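Laundry and Folding Room: Inspection Checklist with Comments

Site: Dinura guest residence, lower level
Inspection date: Aug 24, 2018
Inspected by: Noreen Hanrahan
Accompanied by: Hartmut Strobel (building services)
Copy to: Natália Štěpánek, Donal Kavanagh

Ratings: S = satisfactory. M = satisfactory with minor action. U = unsatisfactory, action required before next inspection. N/A = not applicable. Items rated M or U carry an action number, listed in section 6.

1. Access and floor

1.1 Door opens fully and closes without force. S
Closer adjusted since the previous visit. Door clears the cart bumper by a hand's width.

1.2 Walkway between machines and folding table clear. M
Two carts parked in the walkway at the start of the inspection. Both were moved to the alcove when requested. Floor tape marking the parking position has worn off and is to be replaced. Action 1.

1.3 Floor surface dry, even, free of loose tile. S
Slight lift at the threshold strip. Pressed down by hand and it stayed down. Check again in November.

1.4 Floor drain grate in place and clear. M
Grate in place, one screw missing. Lint on the grate. Action 2.

1.5 Lighting adequate at all work positions. S
All tubes working. Tube nearest the supply closet is a cooler color than the rest, which makes stain checking harder at that end. Comment only.

2. Washers

2.1 Supply hoses free of bulges, cracks and weeping at the couplings. S
Both washers checked with the valves open. Hoses on washer 2 are the braided type. Hoses on washer 1 are still rubber and should be changed at the next service.

2.2 Shutoff valves reachable without moving equipment. S

2.3 Door gaskets clean and intact. M
Washer 1: gasket intact, residue in the lower fold. Washer 2: a hairpin and a shirt button recovered from the fold. See comment under 4.2 about pockets and fasteners. Action 3.

2.4 Machines level and stable during spin. S
Observed on washer 2 only. Washer 1 was not run.

2.5 Detergent stored closed, labeled and below shoulder height. U
One refill bottle without a label on the top shelf of the closet. Contents not identified. Bottle removed by H. Strobel during the visit. Refill bottles must carry the product name and the warning text from the original container. Action 4.

3. Dryers

3.1 Lint screens cleaned before each load. M
Dryer A clean. Dryer B had a full layer on the screen, with the drum empty and the door open. The sign-off sheet beside the dryers has gaps on the late shift. Action 5.

3.2 Exhaust duct connected, rigid or semi-rigid, not crushed. S
Duct behind dryer B was crushed at the previous inspection and has been replaced. Run is now straight to the wall outlet.

3.3 Outside vent flap moves freely. S
Checked from the yard with dryer A running.

3.4 No items in the dryer contaminated with oil, solvent or wax. S
The kitchen sends its cloths out to Lenihan and they are not to be dried here in any quantity. None found.

3.5 Cooldown allowed to finish before unloading. S
Staff asked, answers consistent. The printed instruction over dryer A is faded and should be reprinted at a size that can be read from the table.

3.6 Warm loads not left stacked. M
A pile of bath towels in a basket near dryer A was still warm in the center. Towels were spread on the table. The rule is to fold or spread at once. Heat held in a tight pile is a recognized cause of laundry fires and the rule applies to small loads as well. Action 6.

4. Sorting and folding

4.1 Folding table stable, edges free of splinters and sharp points. S
One leg fitted with a shim. Acceptable.

4.2 Pockets and fasteners checked before washing. M
The check is done on guest garments but not on staff uniforms. The items found in the washer gasket (2.3) could have come from either. Check to be extended to all garments. Action 3.

4.3 Printed garments separated and handled as a separate class. M
The written procedure mentions printed garments in one line and gives no method. The following wording was agreed on site with H. Strobel and is to be added to the procedure:

Turn printed t-shirts inside out before washing. Wash cold, with dark colors. Dry on low heat or on the rack. Do not iron over the print. Lay the shirt flat with the print up, smooth it from the center of the chest toward the seams, and look over the full print area for cracking, lifting and color transfer before folding. A large print has to be looked at all the way to its lower edge, where creases hide damage. Fold so that no hard crease crosses the lettering.

The reference shirt for this item is black, with a cluster of dripping crosses in several colors and the lettering "NO TIME NO SEE" across the upper part. Lettering on crumpled fabric follows the folds, so a shirt in this state should be smoothed before the print is assessed. Light speckles of red and white belong to the design and are not to be logged as stains or treated with spot remover.

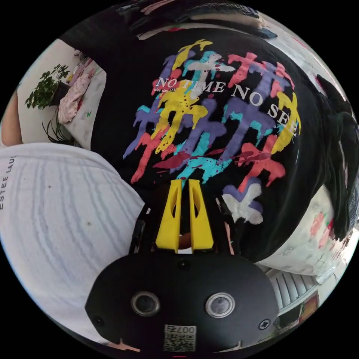 4.4 Stain treatment products used at the sink only. S
Spray bottles are kept at the sink. No overspray on the table surface.

4.5 Garment tags legible and matched to the room list. M
Two shirts in the unclaimed bin had no tag. The bin has no date card, so the time in storage cannot be established. A card is to be fixed to the bin and completed for each item. Action 7.

4.6 Finished stacks below chin height on shelves and carts. S
Shelving is the Palto wall system, anchored. Anchors tested by pulling at the top rail. No movement.

4.7 Iron and press switched off at the wall when not in use. S
Iron cold, cord coiled. The press is out of service and tagged. Donal Kavanagh to confirm whether it is to be repaired or removed. If it stays, the plug must be locked off.

5. Emergency and general

5.1 Extinguisher in place, in date, unobstructed. S
Tag and gauge checked.

5.2 Smoke detector tested. S
Tested by H. Strobel before the inspection, log seen.

5.3 Eyewash bottle in place and sealed. U
Bracket empty. A replacement was found in the supply closet, past its date. Order new. Action 8.

5.4 Electrical panel clear to the marked line. S

5.5 Machine service interval. M
The service plan calls for a dryer belt and bearing check every 4,000 cycles. The counter on dryer A reads 3,125. The counter on dryer B was reset when the board was changed and the earlier figure was not carried over. Until the history is established, dryer B is to be treated as due. The Flusa service sheet for the board change should show the old reading. Action 9.

5.6 Waste lint disposed of in the lidded metal bin. S
Bin almost full. Emptied after the visit.

5.7 First aid kit complete. S
Burn dressings replaced, contents list signed.

6. Actions

Action 1. Replace floor tape for cart parking. Strobel.
Action 2. Refit drain screw, clean grate, add the drain to the cleaning sheet. Strobel.
Action 3. Clean gaskets, extend the pocket and fastener check to uniforms. Štěpánek.
Action 4. Label all refill bottles. Dispose of the unidentified bottle through the chemical waste pickup. Do not pour into the sink. Štěpánek.
Action 5. Lint screen sign-off to be reviewed with the late shift. Štěpánek.
Action 6. Repeat the warm load instruction at the shift briefing. Post it at the table. Štěpánek.
Action 7. Date card on the unclaimed bin. Štěpánek.
Action 8. Replace eyewash bottle, remove expired stock. Kavanagh.
Action 9. Obtain cycle history for dryer B, book the belt and bearing check. Kavanagh.

The printed garment wording in 4.3 goes into the procedure at the next revision. Until then a copy is to be kept in the clear sleeve at the folding table.

7. Comments received after circulation

N. Štěpánek: On 4.3, some guests bring in shirts with raised prints that stick to themselves when folded print to print. Can we add a sheet of tissue?
Reply (N. Hanrahan): Yes, for raised prints. Plain white tissue, no colored paper. Wording to be added after the sentence on creases.

D. Kavanagh: On 4.7, the press will be removed. Until then the plug is locked off and the key is in the office.

H. Strobel: On 1.4, screw refitted. Thread in the frame is worn and I have used the next size up. On 1.3, the strip has lifted again at the hinge side, so I will glue it before November.

Next inspection: November. Items 2.5 and 5.3 to be rechecked first.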